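Wullow Community > Home Automation > Robot arms and grippers

Arm snags cables when working inside a PC case. Better routing or different gripper?

Posted by benchfern, December 2020

I have a small arm bolted to a slotted aluminum table in our shared workshop, and I'm trying to get it to do simple jobs inside an old desktop tower. The first job is pulling the RAM and putting it back. After that I want it to unplug the SATA cables and release the drives. The case lies on its side with the panel off, and the arm reaches in from the far side of the table.

The control side is a Prendeck board running the stock motion software. Repeat moves in free air are fine. Inside the case I get a protective stop on maybe one run in three, always when the gripper comes down near the memory. I have moved the power cables out of the way by hand, but they spring back.

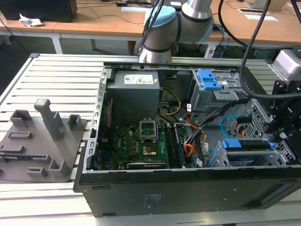 The approach height is set to 100 mm above the board, then it drops straight down at slow speed. I have tried going slower and it makes no difference, it just takes longer to stop. The force limit is at the default. I raised it once and did not like the sound, so I put it back.

What I would like to know is whether I should tie everything down and keep this gripper, or whether I need something narrower. I have a budget for one new part, not three. I would also like to stop re-teaching the points every time the case gets bumped. There is a printed fixture plate on the table but it was made for a different job and does not hold the tower.

Marius Grecu

Tie the cables down first. It costs nothing and you will need to do it whichever gripper you end up with.

I did a similar build at home with a used Sesto arm and had the same stops. In my case it was the main power bundle. I unplugged the supply from the wall, pulled the connectors I didn't need, folded the spare leads back toward the supply and put two hook-and-loop straps around them. Don't use zip ties while you are still testing. You will cut them off ten times.
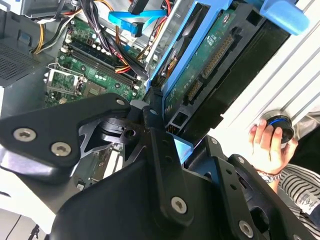
Next, check the real width of your gripper at the height where it enters the case, not at the fingertips. Most people measure the tips because that is the part doing the work. The plates and screw heads further up are what catch. On a tower like yours the power wires run right across the top of the motherboard, next to the long memory slots, so a wide bracket has to pass them on the way to the RAM. Put a strip of masking tape along the outside edges, run the move slowly with your hand on the stop button, and look at where the tape is scuffed. If only one corner is marked, rotate the wrist and approach from the other side before you spend any money.

I would also split the straight drop into two moves. Come down at an open part of the board, stop 44 mm above it, then go sideways to the slot and down the rest of the way. It added a second or two per cycle for me and the stops went away.

For the bumping problem, bolt two stops to the slots in the table so the case sits in a corner, and add a toggle clamp on the open side. Then teach one reference point on the metal rim of the case and make all the others relative to it. When the case moves you touch off the rim and you're done. Check that your software lets you define a user frame. The older Prendeck releases had it hidden under the tool menu.

Leave the force limit alone. A memory slot will crack before the arm complains.

tallowpine

Get narrower fingers. I bought the long Alaoui ones and never had a problem after that. They were 1390 with shipping where I am, which is a lot, but there was a plain set for 810 that would have done the job.

ostrander_k

The Alaoui fingers are good but look at the mounting pattern before ordering. Mine needed an adapter plate and that made the whole thing longer, so I lost reach at the far side of the case. If your arm is already close to its limit over the drive bays you may not get there at all.

I agree with Marius on the cables. One thing to add: check the arm's own cable too. Mine hung in a loop and was catching on the rim of the case, and I spent most of June blaming the gripper. I clipped it higher up on the forearm with enough slack for the wrist to turn both ways.

For the drives, do the latches by hand until the RAM job is reliable. They need a squeeze and a pull at the same time and that is a separate program.

benchfern

Thanks. I strapped the power leads back and changed the drop to two moves. Twelve runs on the RAM with no stops so far. I'm leaving the fingers alone for now and will make the corner stops next. The user frame option was in the tool menu, as Marius said.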